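双腕ロボットセル「ブルスタディクス」の使用評価
卒業研究 中間報告書
提出:6月

1. はじめに

この報告書は、私たちの班が研究室で使った双腕ロボットセル「ブルスタディクス」(Brustadix、販売はケリンクーム社)についてまとめたものです。私は留学生ですので、日本語に読みにくいところがあるかもしれません。どうぞよろしくお願いいたします。

対象にした作業は、小さい金属リングを一方の腕からもう一方の腕へ渡すことです。やわらかい指がどこまで細かい物を扱えるか、これが私たちの一番の関心でした。

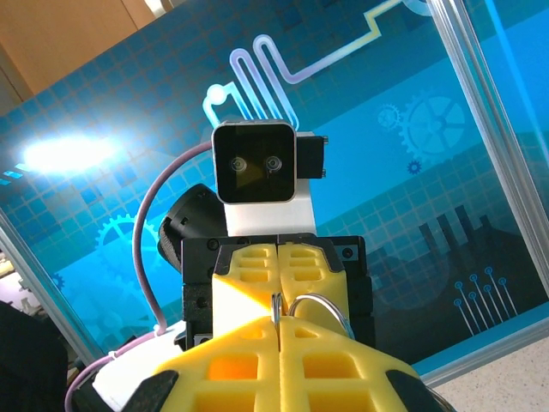
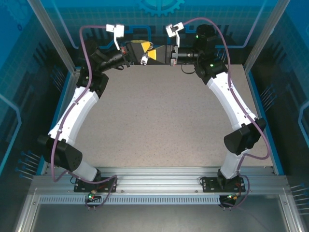
図1は手首側のカメラ、図2は固定カメラによるものです。

この作業の選び方について、同じ研究室のほかの班から意見が出ました。リングの受け渡しは見た目がおもしろいが、製品を評価するなら、もっと普通の部品も同じ回数だけ試すべきではないか、という内容です。この意見は正しいと思いましたので、後半の実験に樹脂のスペーサーと短いねじを加えました。ただし回数は同じにできませんでした。理由は5章に書きます。

2. 製品の構成

セルは、アルミフレームの囲いの中に2本の腕を置いたものです。腕は手前のレールに固定されています。手先には黄色い格子状のフォームの指がついていて、2つのレンズをもつカメラが手先の上にあります。紫色のケーブル類は腕に沿って外側を通ります。

制御ソフトは「アンタル」(Antal)という名前で、セルと一緒に提供されます。動作の記録、再生、編集が一つの画面でできます。ほかに、比較のために「ネルステッド」(Nerstead)という別売りの記録用ソフトも試しました。

3. 評価の方法

評価は次の項目について行いました。

受け渡しの成功率
準備にかかる時間
指の傷みと交換のしやすさ
説明書のわかりやすさ

受け渡しは合計で900回行いました。動作の記録は班の6人が交代で担当しました。1回の受け渡しを「つかむ」「近づける」「両方で持つ」「放す」の4段階に分けて、どの段階で失敗したかをそのつど表に書きました。リングが床面に落ちた場合も、指の間で回ってしまった場合も、失敗として数えています。

4. 結果

失敗が一番多かったのは「両方で持つ」の段階でした。両方の指先がとても近くなるので、少し位置がずれると、相手の指を押してしまいます。指がやわらかいため壊れることはありませんでしたが、押された側のリングの向きが変わり、その後の動作が合わなくなりました。

リングが2つつながっている場合は、1つのときより難しかったです。小さいほうを持つと、大きいほうが自由に動きます。私たちは最初、大きいほうを持つ動作を作りましたが、途中で小さいほうを持つ動作に変えました。この変更のあと、失敗は少なくなりました。

準備の時間については、毎朝の原点合わせが長いと感じました。アンタルの画面では手順が順番に表示されるので、迷うことはあまりありません。しかし、途中で一つ間違えると最初の画面に戻ります。ここは改善してほしい点です。

指の交換は簡単でした。工具は六角レンチ1本で足ります。説明書には4000回のつかみ動作ごとに点検するように書いてあります。私たちの使用回数は練習を入れてほぼ4000回でしたので、期間の終わりに1度点検しました。格子の角に小さい裂け目が1か所ありましたが、つかむ力への影響は確認できませんでした。

説明書は英語版と日本語版があります。日本語版は後半の章が短く、エラー番号の表が省略されています。私たちは両方を並べて読みました。

ネルステッドとの比較では、記録したデータの見やすさはネルステッドのほうが上でした。2つのカメラの映像と関節の角度を同じ時間軸で見ることができます。しかし、動作の編集はできませんので、結局アンタルに戻って直すことになります。どちらか一つを選ぶなら、私はアンタルを選びます。

5. 問題点と今後の予定

スペーサーとねじの実験は、回数が十分ではありません。リングの動作の作り直しに予定より長い時間を使ってしまい、セルの利用時間が足りなくなったためです。現在の回数では、成功率の数字を示すのは適当ではないと考え、この報告書には載せませんでした。最終報告までに追加の実験を行います。

照明の影響もまだ調べていません。金属のリングは光を反射しますので、同じ置き方でも時間帯によってカメラの認識が変わる可能性があります。次は午後4時以降に部屋の照明だけで同じ実験をして、昼の結果と比べる予定です。

ケリンクーム社には、原点合わせの画面と日本語版説明書のエラー番号表について、質問のメールを送りました。返事が来ましたら、最終報告の付録に内容を入れます。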